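Esgate sounding viewer: 700 hPa level missing from morning profile
Status: Resolved
Component: profile ingest (Bradow)
Reported from: Bradness station

Summary

Skew-T plots for Bradness show a gap between 935 hPa and the first level above 700 hPa. Temperature and dew point are both affected. Winds plot normally the whole way up. Phelan soundings on the same server are complete.

Steps to reproduce

1. Open the viewer and select Bradness, morning launch.
2. Switch the vertical axis to pressure.
3. Turn off interpolation. With it on, the gap is bridged by a straight line and the inversion disappears.

Log

7:10 am -- Raw file checked on the station machine. All levels present, including 700. The fault is downstream of the receiver.

7:35 am -- Compared raw file with the ingested copy. Seven records dropped, all in the layer described above. No error written to the ingest log, only "profile accepted".

8:20 am -- Restarted Bradow and re-ran the file. Same result. Cleared the cache and re-ran. Same result.

9:05 am -- Dropped records all have a humidity field of four characters instead of five. The sonde software was updated in June and no longer pads the field. The parser reads fixed columns, so the dew point lands one column to the left and fails the range check. Temperature is rejected with it. Winds come from a separate block and are not touched.

9:40 am -- Parser switched to delimiter mode for Bradness only. Re-ran the morning file. 700 hPa is back, inversion top plots at the right height.

10:15 am -- Ran the last 10 profiles through the same setting. No dropped records.

Attachments

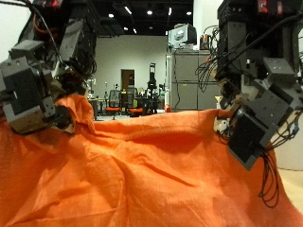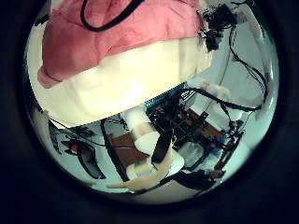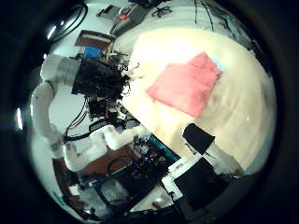
Follow-up

- Apply delimiter mode to Phelan before its sonde software is updated.
- Range check failures to be logged at warning level, with the record number.
- Re-ingest Bradness profiles back to June -- the lifted index values in the archive were computed with the layer missing and should not be used until this is done.
- Interpolation to be off by default in the viewer. Separate ticket to be raised.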